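顶面到底刷纯白还是带一点灰？越看色卡越糊涂了
装修闲聊 > 墙面与涂料

灰兔子搬家中
发表于 10/05/2022

各位前辈好，潜水很久了，头一回发帖，啰嗦的地方请多包涵。

我家是老房子翻新，客厅朝北，层高不算高，白天要是不开灯，里屋那头总像傍晚一样。墙面的颜色早就定了，Tollia的燕麦色，家里老人孩子都喜欢，唯独顶面一直没有着落。油漆店的老板娘劝我直接上纯白，说最不会出错；我先生偏偏看中了一个带冷灰调的浅白，说安静、耐看。我本来站在纯白这边，可是拿着两张小色卡举过头顶比了一晚上，脖子都酸了，竟然看不出谁是谁（笑）。

预算也跟大家交个底：纯白那款一桶400，带灰调的一桶470，差得不算多，所以不太想为了省这点钱做决定。主要是怕刷上去以后整间屋子显得阴沉，朝北的房子本来就不亮堂，再压一层灰，冬天可怎么过。

有没有顶面刷过浅灰白的朋友，愿意说说住下来的感受？

老刷子不掉毛
回复于1楼

楼主别急，顶面是全屋最好商量的一块，刷坏了再刷一遍，家具盖上布就行，没有想的那么吓人。

我的意见跟你家老板娘一样，纯白。朝北的房间光本来就偏冷，你再给它一个冷灰，两样冷加在一起，到了阴天就发青。我自己家书房就是这么上的当，当时图高级，选了Tranell一个很淡的灰，店里看着像珍珠，回家一刷像没睡醒。后来忍了两个冬天，还是改回去了。

另外提醒一句，色卡千万不要拿在手里看，手里那一面是朝着你的，光打在上面；顶面是朝下的，吃的是地板和墙反上去的光，完全两码事。

Nurhan Avcı
回复于2楼

我要替灰白说几句好话，哈哈。

我在Ağca住的那套房子也朝北，顶面刷的就是浅灰白，一点没觉得阴沉，反倒是以前纯白的时候，晚上一开灯，顶上亮得晃眼，墙又暗，看着像盖了一张白纸。换成灰白以后，墙和顶接得柔和多了，我妈来住了一阵子，还问我是不是把屋子弄高了。

老刷子说的发青我信，可我觉得要看灰里带的是蓝还是带的是黄。光说“灰”一个字，是说不清楚的。

半瓶清漆
回复于3楼

昨晚写了长长一段，网页一刷新全没了，今天重新来过，顺手放两张图。

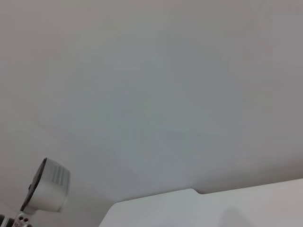
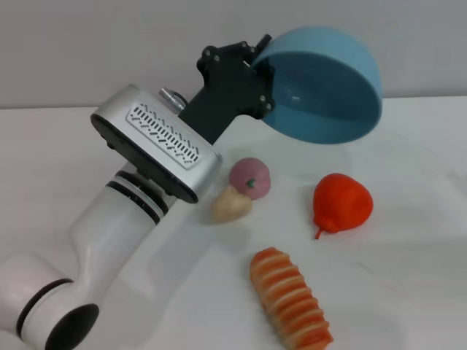 选顶面的颜色，我这些年最大的体会是别信一小块，要看一大片，而且要躺下来看。小色卡上一个颜色是死的，铺开以后它就活了，跟着光走，哪儿都不一样。你们看第一张里那一大片灰白，本身是很光滑的哑光面，可左上角偏暖偏亮，往中间和右半边去就隐隐有点发蓝发暗，过渡又特别柔，说不出是从哪里开始变的。朝北的客厅只会比这个更明显。所以楼主问“会不会显灰”，我的回答是，哪怕你买最白的那一款，它到了里屋那头照样会灰给你看，差别在于你喜不喜欢它灰的那个样子。

我的土办法：买小罐试漆，刷在大张的硬纸板上，两遍，干透，用美纹纸贴到顶上去，靠窗贴一张，最里头贴一张。早上、中午、开灯以后各看一回，看够3天再去付钱。别嫌麻烦，比起搭架子返工，这点麻烦很便宜。

还有啊，哑光的比丝光的容易伺候。丝光的顶面稍微有一点不平，侧光一扫全看见了。

灰兔子搬家中
回复于4楼

谢谢半瓶老师，写得太仔细了，我念给我先生听，他得意得不行，好像您是帮他说话似的。

硬纸板的办法我周边没有人用过，想请教一下，纸板会不会吸漆，吸完颜色就变了？还有我们原来的顶是刷过的，上面有一块以前渗过水的黄印子，是不是要先处理？

老刷子不掉毛
回复于5楼

黄印子一定先封，不封的话你刷几遍它就冒出来几遍，跟你有仇一样。找一款专门封水渍的底漆，印子外面多刷出一圈，干了再上面漆。渗水的源头查过没有？楼上要是还在漏，那封什么都是白搭，先把这个弄明白。

纸板吸漆是真的，所以我不太赞成纸板。我一般直接往顶上刷一块，脸盆那么大，反正最后都要盖掉。

半瓶清漆
回复于6楼

纸板先上一遍底漆就不吸了，我漏写了，抱歉抱歉。

直接刷顶上这件事我跟老刷子争过好几年了。旧顶要是发黄，你那一块试色四周围着一圈黄，什么灰放上去都显得蓝，人就被骗了。纸板四周至少可以留一道白边，眼睛有个依靠。当然啦，老刷子手艺比我好，他看得准，我们这种半路出家的还是老老实实贴纸板吧。

Volkan Özkan
回复于7楼

插一句关于灯的，前面好像都没有提。

我去年8月给父母重刷客厅，白天选得好好的颜色，晚上一开灯，全家都说不对，原来老灯泡黄得厉害。最后漆没动，把灯换掉了，一下子就顺眼了。楼主如果灯具还没买，建议先把灯定下来，再回头看颜色，顺序反过来很容易白忙一场。

滚筒我用的是Grernora的短毛款，刷顶不怎么往下滴，我父亲举着杆子干了一下午，头发上只有几点。

Nurhan Avcı
回复于8楼

同意先定灯！我家是暖一点的灯，可能正好把灰里的冷压住了，所以我才觉得舒服。老刷子家书房用的是什么灯呀？

老刷子不掉毛
回复于9楼

……白的，很白的那种，当年流行。

行吧，那我退半步：暖灯可以试试灰白，冷灯我还是投纯白一票。不过朝北、层高又低，我心里总归不踏实，楼主贴板子的时候，务必把纯白那张也一起贴上，挨着看。

灰兔子搬家中
回复于10楼

太感谢各位了！我今天先给楼上打了电话，邻居阿姨人很好，说水管前年就换过，之后再没漏过，我这才放下心来。灯我们商量好了买暖光的，老刷子老师的纯白和我先生的灰白各买了一小罐，美纹纸也买了，窗边和里屋各贴两张。

我婆婆听说要躺在地板上看顶，已经把凉席找出来了，说她也要看。等贴好了我再上来汇报，到时候还得请大家帮忙拿主意。

半瓶清漆
回复于11楼

凉席好！记得等板子干透20个小时以后再看，刚刷完颜色都偏，别让阿姨太早下结论。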